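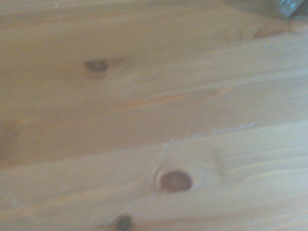

Keir Moncrieff wants to know why we'd spend money on a wrist camera at all when a webcam on a tripod costs next to nothing and sees the whole table. He asked it in the last five minutes of the previous class, I gave a rushed answer, and I'd like another go.

## Week 2: Reviewing a wrist camera kit

Notes for February 2018. Bring these to the lab, and bring a pen, since I've left things for you to fill in.

The kit we're looking at is the Wuvlow, made by Skosard. It's a small camera, a bracket, a cable with clips, and a software license for Turkon (the program that reads the picture and tells the arm where to go). List price is $694. The license runs out after a year and then it's $300 to renew, and you have to go three pages into the order form to find that. I missed it the first time! So please read the order form before you read the brochure. That goes for any kit in this course.

### Back to Keir

A tripod camera is great for knowing roughly where things are. The trouble starts when the arm reaches in, because the arm is big and it's usually right between your tripod and the thing you want to pick up. A camera on the wrist rides along and keeps looking from close by. You pay for that in a few ways:

- The view changes every time the arm moves, so Turkon has to know where the wrist was when the picture was taken.
- Up close, you lose your landmarks. A tabletop filling the whole view doesn't tell you much about where on the table you are.
- Fast moves blur. Wood grain turns to mush and small details go with it.

My rushed answer was "get both," and I still kind of believe it, but plenty of small shops can only pay for one. If the parts always sit in the same spot, I'd tell them to buy the tripod. If things get moved around or handled from above, I'd start thinking about the wrist.

### Setting it up

The bracket went on without a fight. The clips are another story — they're stiff, and they want to sit exactly where the cable needs to bend. I ended up leaving one off and giving the cable more slack. Check it by hand through the full turn of the wrist before you power anything.

Calibration uses a printed card. You tape it down, Turkon walks the arm through 10 poses, and you get a score. The manual says to calibrate once. I'd do it again any time you've taken the bracket off, even if you're sure you put it back the same way (you didn't, and neither did I).

We're working on a pine table, and I like it for this class. Knots are dark and roundish, and so are a lot of the parts people want to find. A plain white board would make any camera look clever. When you review a product, try it on the surface you really have.

### The bottle exercise

I picked clear plastic bottles on purpose. The brochure shows Wuvlow with colored blocks, and of course it does, blocks are easy. Clear plastic shows you whatever is behind it, plus a bunch of shiny spots that move when you do. From overhead, the cap is your friend.

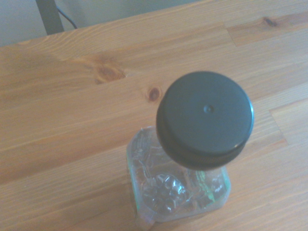 So for the first round, let Turkon look for the cap and nothing else. Its "round object" setting is under Targets, and it takes a minimum and a maximum size. Set the maximum with care, because a cap gets bigger in the view as the wrist comes down, and a limit that's fine from high up can throw the cap out just when you need it most. I'd start generous and tighten.

For the second round, turn the cap setting off and ask for the whole bottle. Write down what the software marks on the screen, even when it's silly. Especially when it's silly! A knot marked as a target is a useful result and I want it in your report.

Things to write down each time:

1. Height of the wrist when the target is first marked
2. Whether the mark stays put while the arm comes down
3. Anything on the table that got marked by mistake
4. Which lights were on

### Comparing with the Tovar

The other kit on our list is the Tovar. It has a wider lens and no yearly fee, but you write your own code for finding things. I haven't had enough time with it to be fair, and the sample unit goes back in May, so we'll get to it after the bottles. If you already write code, you may well like it better. For a shop with one tired person running the arm, I lean toward the Wuvlow, renewal fee and all, as long as that fee is in the budget from day one.

Reports are two pages, and please put the price of the second year on page one.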